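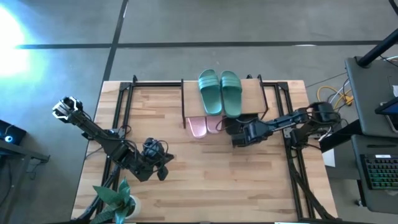 Most failed demonstrations are lost before the arm moves, in how the objects are laid out. A teleoperated pick records everything the operator does, including the small corrections made when a target is awkward to reach, and a policy trained on those recordings will copy the corrections. Lay out the work so that the easy items can be finished without disturbing the hard ones. With a two-level shoe rack, the pair on the top shelf is the easy case: the green slides sit side by side with the toes toward the back, and the wrist camera has a clear line to both. The lower level is harder. The pink slippers are partly hidden under the shelf edge and the dark shoe to their right is in shadow, so the gripper has to come in low and level from the front. Practice that approach with recording off until it can be done in one motion.

By Hilde Vermeulen
October
Filed under: Workshop Tips > Bench Robots > Teaching by Hand

Fix the start pose. Park both arms in the same place before each recording, and write the joint values on tape stuck to the bench. Drift in the start pose shows up later as hesitation in the first second of playback.

Pick one grasp per object and keep to it. For an open-toed slide, close the fingers across the strap. For a closed slipper, put one finger inside the opening and one outside. Alternating between grasps on the same item doubles the number of recordings needed, and the result often lands between the two and catches nothing.

Move slowly near contact, at normal speed elsewhere. Beginners do the reverse. Hemant Yadav at the Clurneck workshop sets his leader arms with slightly stiff wrists for this purpose, and his grasps are noticeably cleaner than mine.

Do not pause to think while recording. A policy reads a pause as part of the task. If the next move is unclear, stop, delete the take and begin again.

Vary the objects, but only a little at first. Shift each shoe by a finger's width between takes and turn it slightly. Leave the rack where it is for the first 100 takes, then start moving that too. My shoe set reached 1,396 takes, of which the first 900 were made with too little variation and had to be supplemented.

Watch the light. Black shoes in shadow lose their outline on a small wrist camera. Lock the exposure, and check the view at the time of day you intend to run the task. A lamp off to one side helps the lower shelf but can wash out a pale floor.

Tie cables at each joint with enough slack for full travel. Run the arm by hand through its whole range before powering the motors. A cable that snags at the elbow pulls the gripper off line by a few millimeters, enough to miss a thin strap.

Label takes the same day. Use 2 marks only, keep or discard. Finer grades are never applied consistently.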